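Tonantzin Xolalpa started binding books in 2000, in the back of a print shop that has since closed. She now runs Sukska, where she repairs cookbooks, hymnals and family Bibles.

"People bring me the recipe book before the Bible," she says. "They use it more."

A full repair costs $185 and takes until June if you bring it in now. She has turned down rush jobs – even well-paid ones – and says glue dries at its own speed.

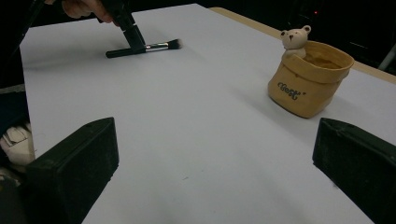
Paper is the part she likes talking about. She buys it 250 sheets at a time and tests each batch for grain by bending it. Her advice to beginners is to work on a plain surface, like a white tabletop with a bit of wooden edge showing behind it, and to look for specks before laying down a page. "A crumb under the sheet will leave a mark," she says. She plans to teach a class next year if she can find the room.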